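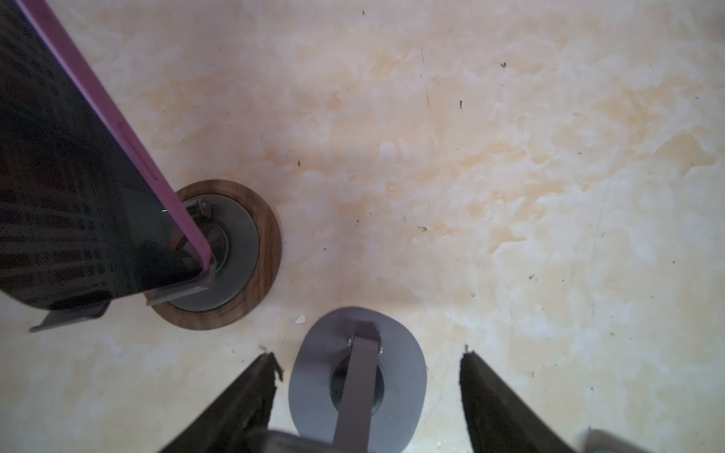
When does the second series of Domska start?

The first two episodes go out on the Estodby children's channel in December 2025, with one a week after that until the run is finished.

There are 13 episodes this time, each 24 minutes long. The first series was made in shorter pieces and shown in pairs, which a lot of parents told us they found awkward at bedtime. The new ones are single stories with a song near the end.

For anyone who hasn't seen it, Domska is a puppet programme set in a lighthouse that has no sea near it. The main character, Esquivel, is a heron who looks after the lamp and is convinced that a ship will turn up sooner or later. In the first series the other puppets mostly humoured him. In the new one they begin to take sides, and by the middle of the run there is a proper quarrel over whether the lamp should be lit at all. It is settled without anyone being made to look silly – the writers were keen on that.

Two new puppets join the regulars. One is a mole who delivers the post and can't read the addresses. The other is a very small owl who speaks only in questions. Both were built in the Trodorwood workshop, where the original puppets were also repaired over the summer. Esquivel has a new neck. The old one had begun to creak loudly enough to be picked up by the microphones, and several scenes in the first series had to be dubbed again.
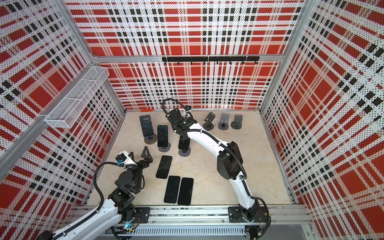 We asked readers in October which episode they would most like to see repeated before the new ones begin. There were 3,245 votes and the winner by a long way was "The Wrong Fog", followed by "Soup for the Captain". Both will be shown in the week before the new series, in the usual teatime slot. "The Borrowed Bell" came fifth, which surprised us, as it gets more letters than all the others put together.

The programme is meant for children aged 5 and under, though the letters suggest that plenty of older brothers and sisters watch as well. Subtitles are available on every episode, and the signed version goes out the following morning.

The song words will be printed in the next newsletter – the lamp song first, as it is the one most people ask for.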